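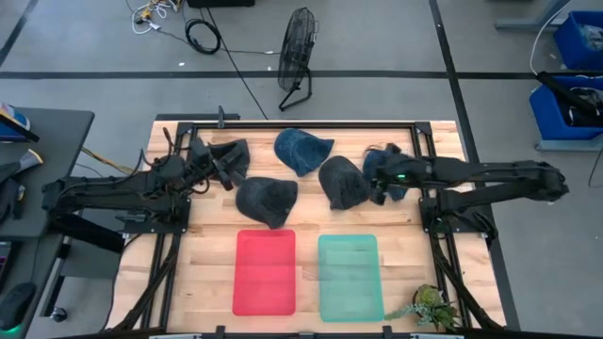
Visit Report: Trostard Headwear, Cutting and Finishing Floors

Location: Florkby
Month of visit: May
Areas seen: fabric store, cutting, crown assembly, brim stitching, blocking, finishing, sample bench
Host: Ye-rin Choo, production planning

Background

Trostard makes baseball caps for other labels. The building was put up for a furniture maker and still has the original concrete floor, the loading door on the north side and a dust extraction duct that no longer connects to anything. Visitors are taken through in production order, starting at the fabric store. The tour began at 9:30 and ended shortly before lunch.

Fabric store

Cotton twill arrives on rolls and rests flat on racks for a day before it is cut. Dark shades are kept together at the far end. Charcoal, dark gray and black are hard to tell apart under the store lighting, so each roll carries a tag at both ends with the dye lot written on it. Ms. Choo said the most common sorting error in the plant is a charcoal panel sewn into a dark gray crown. It is usually caught at pressing, under better lamps.

Most of the twill is supplied by Povico. A second supplier, Shahbazi, provides buckram for the front panels and the tape for the inside seams.

Cutting

Panels are cut in stacks with a die press. The standard crown has six panels, and the die for each size hangs on a numbered hook. The press operator changes the cutting pad every 2000 strokes. The pad on the machine during the visit had visible wear along one side, and the operator had rotated it to get the remaining life out of it. Offcuts go into bags by color and leave the building once a month.

Crown assembly

Panels are joined in pairs, then into halves, and the halves are closed with one long seam from front to back. Seam tape is applied on a double-needle machine. Eyelets are stitched before the halves are joined. The line was running a navy order of 182 pieces for a rowing club, which is small for this plant and was being used to train two new operators.

Brim stitching

The brim board is a molded plastic insert. Fabric is pulled over it and stitched in parallel rows on a template machine. Row spacing is checked with a steel rule on the first piece of each batch. I asked about the older paperboard inserts. They are still stocked for one customer who wants them for a reissue line, and they are stored away from the steam.

Blocking

Finished caps are steamed on heated metal forms. The middle form is 58 cm and sees the most use. A cap stays on the form for a fixed cycle and then goes to a rack to cool before it is handled again. If it is stacked too early, the front panels take a crease that a second steaming does not fully remove. The room is hot, and the tour does not stay long.

Sample bench

The sample bench has a pale butcher-block top with a few small dark knots in the boards. Baseball caps were laid out across the far half, among them a dark gray one, a charcoal one and a blue one, with a red tray on the near side of the charcoal cap. I found the grays easier to separate here than in the fabric store, since they lie close together on a light surface.

Samples are compared for crown shape, brim curve and shade. Approved pieces get a sealed tag and go into a cabinet by customer. Rejected ones are taken apart for their brim inserts or sold in the front shop.

Finishing and packing

Loose threads are trimmed by hand. Each cap is turned over, the sweatband is checked along its full length, and the closure is opened and shut once. Caps are nested in rows inside the carton with a paper support in the first crown of each row.

Practical notes

Closed shoes are required. Ear protection is handed out at the press and collected again before blocking. Photography is allowed except in the cabinet area. Parking is behind the building, and the entrance from the street is signed only for deliveries. The front shop takes cards and closes at 4.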